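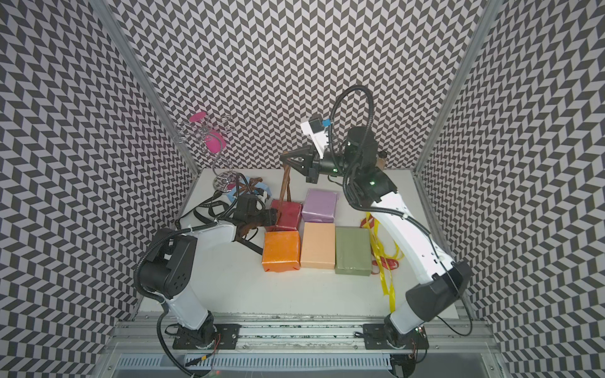
Dwynwen Maddocks asks whether the ribbon should be cut before or after the box is wrapped. Cut it afterward. The paper adds a little to each side, and a length measured on the bare box often comes up short at the bow.

Tying Ribbon on Small Gift Boxes
Pritchard Community Workshops, Sheet 21

Materials
Wrapped boxes
Satin or curling ribbon
Sharp scissors
A clear, light-colored table

Step 1. Lay out the boxes with the paper seams facing down. Keep finished boxes to the rear of the table.

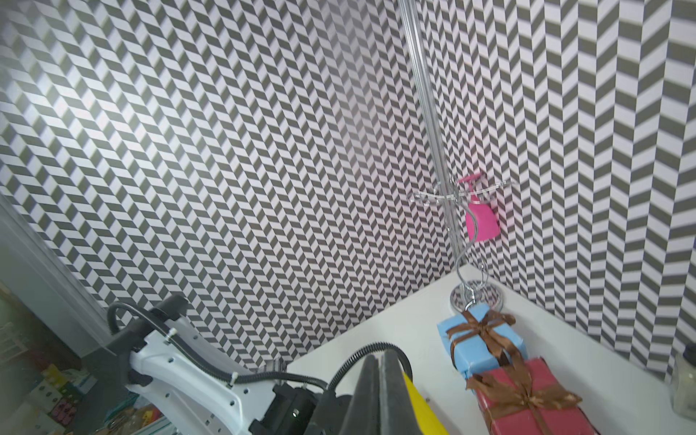

Light blue box near the chrome stand.

Step 2. Pass the ribbon under the box, cross it on top, turn it a quarter and bring both ends back to the center. For a small box, allow 50 inches, bow included.

Step 3. Tie a single knot and pull it flat before forming the loops.

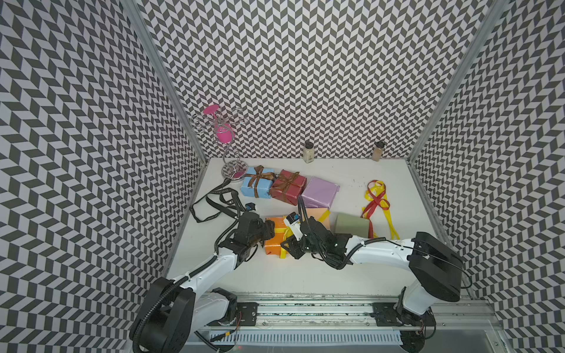

Color should be settled before any ribbon is cut. Participants may match the ribbon to the paper or choose a contrast. A yellow ribbon suits an orange box, and the same spool may be used on paler papers. Darker papers accept brown or gold.

Step 4. Form two even loops, cross them and draw one through. Hold the knot firmly while the loops are adjusted, and

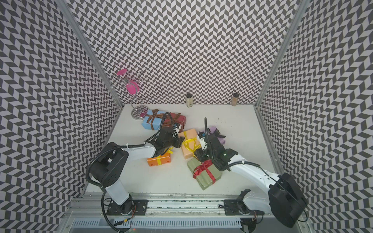 trim the tails at a slant once both sides are level. Satin frays if it is cut with dull blades.

Unused ribbon is to be returned to its spool at the end of the session.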